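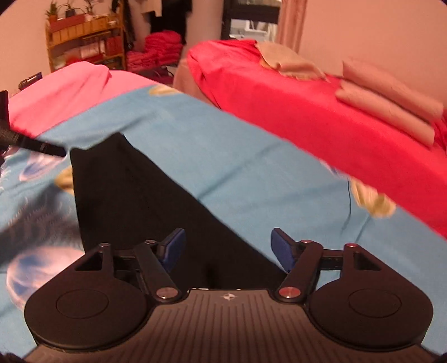

Photo: Krum Gashi

Printed sheets going stiff after washing, why?
Theophilus Mahama
Two sets, light blue print, bought in April. Soft at first, now like cardboard. Hard water here in Buditz. More detergent?

Armelle Chauvin
No, less! Half the soap, skip softner, extra rinse. Mine came right after 2 washes – same kind, turquoise with big flowers.
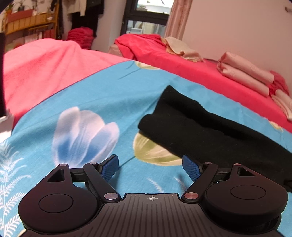 Špela Nedeljković
Vinegar in the rinse. Or dont overdry them, 20 min then hang.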